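Teaching Skokero by Hand: Frequently Asked Questions

Last updated Feb 14, 2021

What is Skokero?

Skokero is our open teaching kit for robot arms. You show the arm a job, either by holding it and moving it through the motions or by steering it from a controller, and the software turns your demonstrations into something the arm can try on its own. It's maintained by Iolo Parri and Vicente Carrasco, with a lot of help from the people on the mailing list.

Do I need to know how to program?

No! If you can follow a recipe you can record a demonstration. You'll edit one settings file during setup, and after that it's mostly pressing Record, doing the thing, and pressing Stop. Programming helps later if you want to change how training works, and we'd love to see what you come up with.

What's the difference between hand guiding and remote control?

With hand guiding you put the arm in free-move mode, take hold of it above the wrist and walk it through the task. It feels wonderful the first time — you stop thinking about joints and just think about where the hand should go. Your own hands can end up in the wrist camera's view, though, and that confuses training.

With remote control (we call our version Gretico) you stand back and steer with a handheld controller. It takes longer to get good at. The recordings are cleaner, and it's the only method that works in the simulator.

How many demonstrations do I need?

Fewer than you'd think for a simple reach. Start with 8, train, and watch what the arm gets wrong. Then record more of exactly that. Vicente does his in batches of 8 with a coffee between them, and his late ones are visibly smoother than mine. (Iolo writing here. Mine get sloppy after lunch.)

Should I throw away the bad ones?

Throw away the ones where you gave up. Keep the ones where you missed, noticed, and fixed it. A robot that has only ever seen perfect grasps has no idea what to do after a miss. Our December release added a Keep With Note button for these, and I use it constantly.

Can I practice without a real arm?

Yes, please do! The Skakik simulator comes with the kit and uses the same controller and the same file format. There are 3 starter tasks: push the block, open the drawer and pick up the cup. The cup task is my favorite, and it's harder than it sounds.

Why do I keep losing the cup when it's on its side?

Everybody does at first. A cup on its side can roll, and if you come in fast and nudge the outer wall, off it goes. Slow down for the last little stretch and get the fingertips lined up with the wall before you close anything. One finger inside the mouth and one outside is a good grip to aim for.
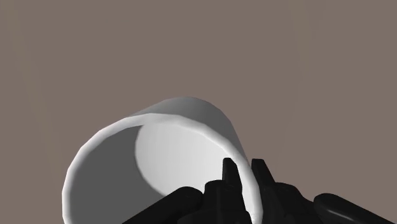 If you drift off line, back out, straighten up and come in again. Resist the urge to wiggle sideways while you're close to the rim. The trained arm will copy your wiggle faithfully, and then you get to watch it do that forever.

The controller feels laggy. What can I do?

Lower the Gretico smoothing setting first. It ships at 7, and I run mine at 2. Very low values pass every hand tremble straight to the arm, so go down one step at a time. If it still lags, close the preview window while recording.

Can I share my recordings?

We'd be thrilled. Upload them to Ramasamy, our shared library, with a line or two on the task and which method you used. Left-handed operators are especially welcome — we have very few recordings from you.

Where do I report a bug?

Write to the mailing list and attach the session log. Vicente reads the simulator reports and I read everything else.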